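Part 3: Setting up the overlay pump and mattress

Right, you've got the bed frame sorted (if not, go back to Part 2, I'll wait). I wrote these notes after fitting a Wellell overlay for my aunt in Stavham, and I've done enough of them now to know where people get stuck. Keep the maker's booklet handy too - if it disagrees with me, go with the booklet.

1. Strip the bed down to the ordinary mattress and check for anything sharp. I once found a hairpin!

2. Lay the overlay on top with the air hoses at the foot end. Tuck the flaps under at the head first, then the foot, and leave a bit of slack.

3. Hang the pump on the footboard by its hooks. If your footboard is too thick for them, stand the pump on the floor, well away from feet and hoovers.

4. Push both hose connectors in until they click. Give them a gentle tug.

5. Plug in, switch on and go and have a cup of tea. Ours took 25 minutes to fill.

Note: the low pressure light stayed on for the first 19 of those and I nearly rang Divina Navarro in a panic. Give it time.

Caution: don't run the mains lead under the mattress or through the side rails. Mine goes down the back leg, held with 8 soft ties.

6. Set the dial to the person's weight, then do a hand check. Slide your hand flat under the overlay, beneath their bottom, and you should just be able to feel them above it. If they're resting hard on your hand, turn it up a notch and wait a while before you try again.

7. Put one loose sheet on top. Just the one, and please no thick pads. 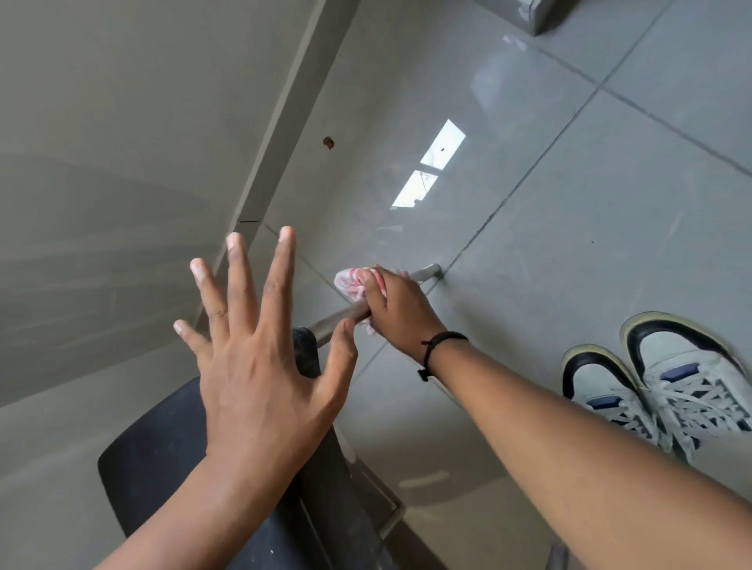

8. Once a week, wipe the cover with a damp cloth and mild soap and let it dry in the air. Leonora Dagdag does hers in the morning while her mum is up in the chair, so it's ready for her afternoon nap.

Caution: switch off and unplug before you clean the pump, and never spray anything straight at it.

9. Check the filter on the back while you're there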